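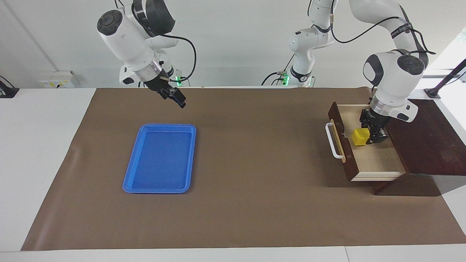

Two robot arms over a paper-covered table

How to set a savings target and build a plan around it

Working out one number to save toward is a great way to spend an afternoon with your money. I put it off for years, and once I had my figure on paper I couldn't stop tinkering with it! You'll need your last few bank statements, a calculator and a spreadsheet (or a notebook - mine lives in a notebook).

Step 1: Find out what a normal month costs
Go through your statements and add up everything you spent. Leave out transfers between your own accounts. If one month had a new roof or a big vacation in it, use a different month and put the big item on a separate list called "Occasional." We'll come back to that list in Step 3.

Step 2: Pick one goal
Choose the goal you care about most and write it as an amount and a date. "Save more" won't work here. "A house deposit by the January after next" will, as long as there's a dollar figure next to it. If you have a partner, do this step separately and then compare. You may be surprised at how far apart you are, and it makes for a really good conversation.

Step 3: Add the occasional costs
Take your list from Step 1 and guess what each item will cost over a year. Car repairs, gifts, the dentist, the vet. Divide the total by 12. My own list came to $82 a month, and I had been pretending it was zero.

Step 4: Work out the monthly amount
Subtract what you've already saved from your goal, then divide by the number of months left. Mine came out at $443. Now add up your normal month, your occasional costs and this new amount, and hold the total against your take-home pay. If it fits, wonderful! If it doesn't, you can change 2 things right away without touching your spending: the date and the size of the goal. Try moving the date first.

Step 5: Give the money its own home
Open a separate savings account and set up a transfer for the day after payday. I nickname my accounts after made-up towns so I'm less tempted to raid them. Grimshaw is the house money and Jendley is for the occasional costs. Silly, but I love seeing Jendley fill up.

Step 6: Check in
Put a reminder on your calendar every three months. Look at the balance, compare it with where you planned to be, and adjust the transfer if your pay or rent has changed. Small changes are fine - just write down the new figure and the date you changed it.

If your goal is a long way off, such as retirement, you'll also need to think about inflation and investment risk, and a session with a licensed adviser is well worth booking. Bring your notes from Steps 1 to 4 along with you.

Last updated 24/04/2026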